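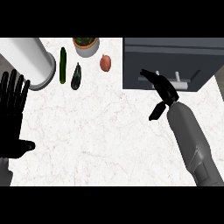
Why I Stopped Buying Vegetables for the Whole Week

by Ileana Manole

When I moved to Iserdale, everybody at my work gave me the same advice: go to the big store on Sunday, buy for seven days, and save your time. I am an obedient person, so I did this for nearly three years. I want to explain why I think it is bad advice, at least for people who live alone or in two.

The problem is that on Sunday I am not the same person as on Thursday. The Sunday person is full of good plans. She buys eggplant, she buys fennel, she has read a recipe. The Thursday person comes home at seven in the evening and wants eggs and toast. Between these two persons the vegetables get old.

In the country where I grew up, my mother went to the market with a small bag almost each day. She did not think it was a philosophy. She bought what looked good and what she would cook in the next hours. If the peaches were hard, we had no peaches, and the meal was decided by the seller as much as by her.

My colleague Morena Bassi does not agree with me. She has two children and a long drive, and she says that daily shopping is a hobby for people with free evenings. I accept this. A family has another arithmetic, and some people have no shop they can reach on foot. But my building has 162 apartments, many of them with one person, and on trash day I see what goes out in the bags – whole lettuces, cucumbers still in their plastic.

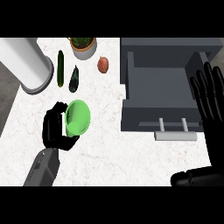
What I do now

I buy vegetables for two days, sometimes for three. Rice, beans, oil and flour I still buy in large quantity. I write no list for the fresh things, only a sum of money I will not pass.

It costs me a little more per pound, this is true. The small shop on my street is not cheap, and Mr. Lục, the owner, does not pretend that it is. But I throw away very little, and at the end of the month I spend less than before. Also I know now when the good tomatoes come, and he keeps the soft ones for me when I want to make sauce.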